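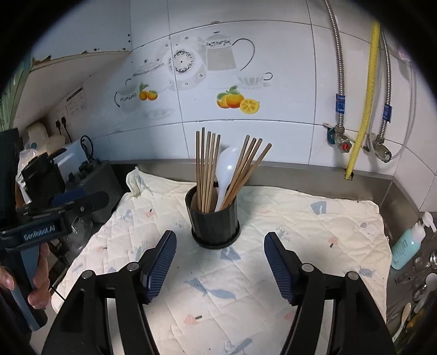 5/6/21

Went through the spring season results for the girls' soccer league before the meeting with Zomaseck. Entered all 26 matches by hand from the score sheets Severyn sent over, then checked totals against the gate count. Gate total for the season is 3,406, with the Kamgate home opener the biggest at 817. Laid out formations on the counter with chopsticks out of the black holder, the ones with the white spoon in with them, to work out what Munon did in the second half against Kamgate. They went to three at the back after the first goal and pushed both wide players up. Sheet says 4-4-2 all match, so the sheet is wrong.

Goals by period, first pass: most of the late ones come after the 70th minute. Small sample. Don't put it in the report as a trend yet. Zakhar wants it split by grass and turf but two sheets don't say which field was used. Asked Valentyna.

Corrections so far:
Kamgate 2, Zakharchenko 1. Was entered backward. Fixed.
Munon 0, Kamgate 0. Missing the second yellow. Added.
Zakharchenko at Munon. Keeper listed as Harasym both halves, but Khrystyna says she came off at the break with a sore wrist. Left it alone until the ref's card turns up.

Shots on goal are a mess. Severyn counts anything the keeper touches, Khrystyna-Mariia only counts what would have gone in. For 9 of the matches we have both their numbers and they never match. Using hers for those. The rest stay as Severyn wrote them and get a mark in the last column.

Still to do: minutes played for the subs, own goal in the Munon home match (who gets it in the table?), and the roster change for Zakharchenko. Fall schedule is not out, but the first round should be in October, so the new sheet has to be ready before then. Want one box for field type and one for who did the shot count.

Backup copy on Zakhar's drive, old version kept.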